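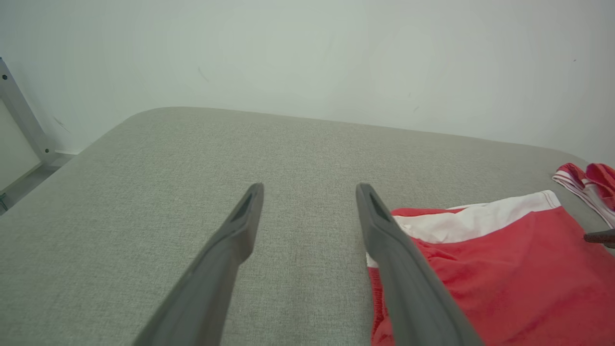
Upholstery fabric: everyday stuff that picks up more than you'd think.

How to clean a fabric lounge at home without leaving rings

Updated August 1, 2021

If you've ever dabbed at a small tea spill with a wet cloth and ended up with a watermark the size of a dinner plate, welcome, you're among friends. I did it to our very first lounge, and then I did it again to my mother's, and it took me a good many years (and one very patient upholsterer) to work out where I was going wrong. Most of it comes down to using too much water in too small a spot and then walking away while it dries.

What follows is the method I use now on our old two-and-a-half seater, which we bought second-hand from a family in Natano and which has since put up with children, a dog and more toast than I care to think about. Set aside an afternoon with a bit of a breeze. You won't be working the whole time, but the drying can't be hurried and you'll want everybody to sit somewhere else until bedtime.

What you'll need

A vacuum with a soft brush head and a crevice tool
White cotton cloths, or old white pillowcases torn up
A soft nail brush or a clean baby's hairbrush
Bicarb soda
Plain dishwashing liquid, clear if you can get it
A spray bottle that holds 400 mL
A bowl of cool water for rinsing
A fan, if the day is still

The cloths really do need to be white. I once used a lovely thick navy face washer and spent the next hour getting navy out of the armrest.

Find the tag first

Somewhere under the seat cushions, or stapled to the underside of the frame, there's usually a little fabric tag with a letter code. W means you can use water-based cleaners. S means solvent only, so put the spray bottle away. WS or SW means either will do, and X means vacuum only, and please believe it. If your tag is long gone (ours was, I suspect the dog), do the patch test below and be extra careful, and if the fabric looks like velvet, silk or anything with a shine to it, ring a professional and enjoy your afternoon.

The patch test

Mix a few drops of dishwashing liquid into the spray bottle of cool water. Choose a spot at the back, down low, and mist it lightly. Press a white cloth onto it for a slow count of ten and have a look. If there's colour on the cloth, stop there. If it's clean, let the patch dry right through before you decide, as some fabrics look perfectly happy wet and then dry with a hard, crinkly edge.

Vacuum, and then vacuum again

I know, I know. But grit that gets wet turns into mud, and mud goes down into the weave. Take off whatever cushions come off, do the crevices first, then the arms and back from the top down, and the seat last of all. Use overlapping strokes in one direction. When you've done the lot, shake a thin layer of bicarb over the seat, leave it for 25 minutes while you have a cuppa, and vacuum again with the brush head. If all you wanted was to get rid of a stale smell, you may find you can stop here altogether.

Clean a whole panel at a time

By a panel I mean everything between one seam and the next: the front of a cushion, the inside of an arm, and so on. The seams are your friends, because a damp edge that stops at a seam doesn't show.

1. Mist the whole panel evenly from about an arm's length away. You want it damp like a shirt ready for ironing, and no wetter.

2. Work in small circles with the soft brush, starting from the outside and coming in to the middle. Go gently, particularly on piping.

3. Wipe with a white cloth wrung out in cool water, turning it to a clean side often. Change your rinse water when it goes grey, and it will go grey, and you'll be a bit ashamed and then rather pleased.

4. Press a dry cloth down flat with both hands and lean on it. Don't rub.

5. Brush the nap all the one way with your fingers and leave it be.

Getachew Mamo, the patient upholsterer I mentioned, had a workshop on the Useo road and used to let me stand about asking questions. He told me that the rings people brought him were nearly always from spot cleaning, and he'd fix a good share of them by simply damping the entire panel and drying it evenly. I've saved two cushions that way myself.

Ink and biro

For a W or WS fabric, dab 70 per cent isopropyl alcohol onto a cloth (never straight onto the lounge) and blot from the edge of the mark inwards, after a patch test of its own. Open a window, keep well away from the heater, and once the ink has stopped lifting go over the panel as above.

Colour from clothes

Bright clothing left about on pale upholstery is worth keeping an eye on, more so if it's new or has come in damp from sport. A strong red cotton is the sort of thing I move along to the washing basket straight away. Should you find a blush of colour on the fabric, start with the same weak soapy mix, cool, and blot with a fresh piece of cloth each time. Warm water can set a dye, and so can bleach-type powders that promise the world. Expect to repeat it over a couple of days, with proper drying in between. Denim is the slowest of the lot to shift, in my experience, and I've had better luck with it by stopping early and coming back another day than by scrubbing on while I was cross.

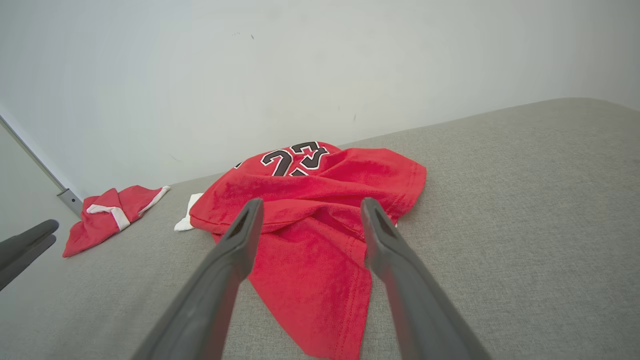

Drying it properly

Stand loose cushions on their edges with a gap between them, and point the fan across the lounge so the air moves over the whole of it. Keep the sun off one half if it can't be on all of it. A hair dryer will dry a little patch in the middle and leave you with the very ring you were trying to avoid. In winter I start straight after breakfast, and in December I can have the cushions back on by mid-afternoon with every window open.

Before anyone sits down, push your palm firmly into the deepest part of the seat. If it feels cool, there's still moisture in the filling, so give it more time.

Keeping it nice

A quick vacuum each fortnight does more good than any spray, and turning the cushions over at the same time evens out the wear. Throw rugs are wonderful if you'll wash them, which I mostly do. I give the full treatment twice a year, once before Christmas visitors and once when the weather turns, and I write the date on a bit of masking tape stuck underneath, next to where the tag ought to be.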